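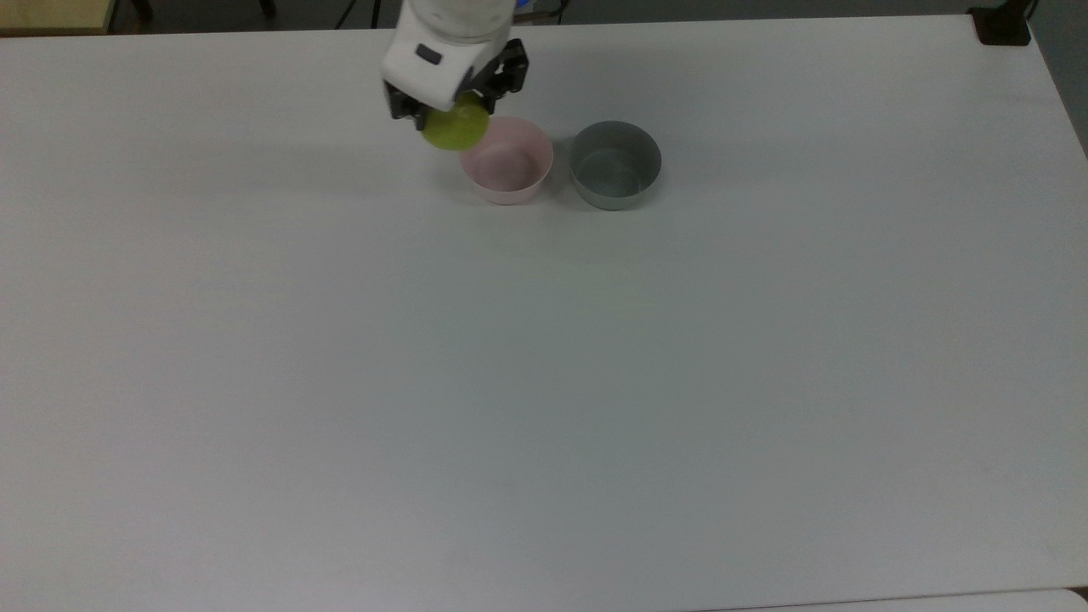 Courses > Household Economics > Handout 4: Portions and Food Waste

Handout 4: Where the food goes

Hello again, everyone! Last time we got through shopping lists (and my long complaint about multi-buy offers), so now we move on to what happens once the food is in the house. Bring this handout back in October, when we'll use the second half for your kitchen diaries.

My own diary is the one I'll pick on. I kept it for the Zilerum chapter of my notes, and over the whole stretch I bought $2,605 worth of food and ate $2,140 of it. The rest went in the bin or down the drain. I thought of myself as a careful person before I did that sum, and I was pretty grumpy afterward!

The serving step

Most of us look for waste in the fridge, at the limp celery and the yogurt with a fuzzy lid. Fair enough. But a good part of my own losses came off the plate. I cooked the right amount of rice and then dished up too much of it, and cold rice scraped off a plate doesn't get saved.

Bowl size matters here, at least in my house. The same scoop looks stingy in a big bowl and generous in a small one, so I kept "topping up" the big ones without thinking. Try it with dry oats before our next meeting: pour what looks like a normal breakfast into two different bowls, then weigh both. Write the numbers down before you read on, please. I got 206 grams across my two, and they were nowhere near an even split.

Fruit is a funny case. Whole fruit gets picked up and put back, and it sits until it's soft. Once it's washed and within reach, people at my place eat it without being asked.
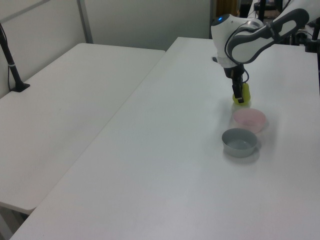

Hongjun Shi objected to all this when I tried it out on the evening group, saying that small bowls only mean more trips to the pot, and that a hungry teenager will make every one of them. I think that's right for teenagers. It's less true for me, because by the second trip I've usually noticed I'm full.

For your diary

- Write down what you served as well as what you cooked.
- Weigh leftovers before they go in the bin, even the embarrassing ones.
- If you freeze something, put the date on it. (My freezer has a box marked "soup??" and I'm scared of it.)
- One page per week is plenty.

Reading: the Jusomero booklet, first two sections only. Skip the recipes unless you like lentils a lot.

Contact: Nurhan Akyol, course office | © Toprak Evening Classes | Back to top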